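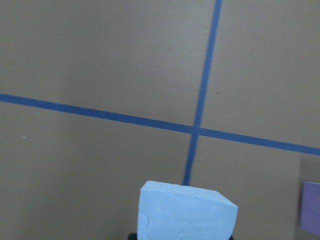
Kinum opens block-placement demonstration set to outside labs

DEMMONT – Kinum, a developer of training data for robot arms, said in November that it has released the first part of a demonstration set built around one narrow task: picking up a foam block and placing it in a named section of a taped work surface. The release holds 188 demonstrations recorded at the company's Demmont site. A second part, covering stacking, is in preparation.

Each demonstration is a full run of the task performed under the control of a human operator. The system stores the view from a small camera at the wrist, the joint positions of the arm, the opening of the gripper and the written instruction given at the start of the run. A learning system trained on the set is expected to produce arm motion from the camera view and the instruction alone.

The work surface is divided by two crossing strips of blue tape. The strips are laid by hand and are not measured. Kinum chose this over a printed grid so that a trained model would have to find the lines in the camera view at the start of every run. Operators are told to leave small irregularities in the tape alone and to replace a strip only when it no longer sticks.

Runs are recorded in blocks of 20. Between blocks, the operator changes the starting position of the objects and the position of the lamp. Objects that play no part in the instruction may stay on the surface, and their positions are logged with the run. Color correction is turned off during recording, and the files are delivered without later adjustment – users who want uniform color will need to apply it themselves.

Failed runs are included. Of the 188 demonstrations, 14 end with the block outside the requested section or dropped on the way. These carry a separate label and can be left out of training with a single setting in the loader. Runs in which the operator corrected a poor grasp and then finished the task are counted as successful, with the time of the correction marked.

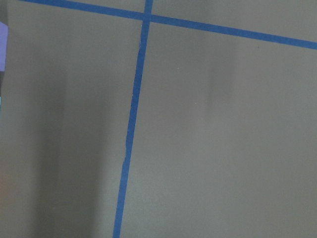
Thongdee, whose group had access to the files before release, said the set was easy to load but that the instructions were too much alike, and asked for more variation in how the target section is named. A model that has only ever read "upper left," Thongdee said, will do poorly when asked for "the far corner next to the tape." Kinum said the stacking part will carry 2 instructions per run, written separately by different operators.

The recording software, Bondo, is supplied with the set. It writes camera and joint data against a common clock and rejects any run in which the two streams drift apart. Bondo also includes a playback tool that steps through a run and shows the stored instruction next to the camera view. The software runs on an ordinary desktop computer and does not require a connection to the arm for playback.

The set is free for research and teaching. Commercial users need a license, which is priced per site. Requests for access, the file format notes and the operator guide are handled by the Kinum data desk in Demmont.

About Kinum

Kinum records and labels demonstration data for tabletop robot arms and maintains the Bondo recording software. The company is based in Demmont.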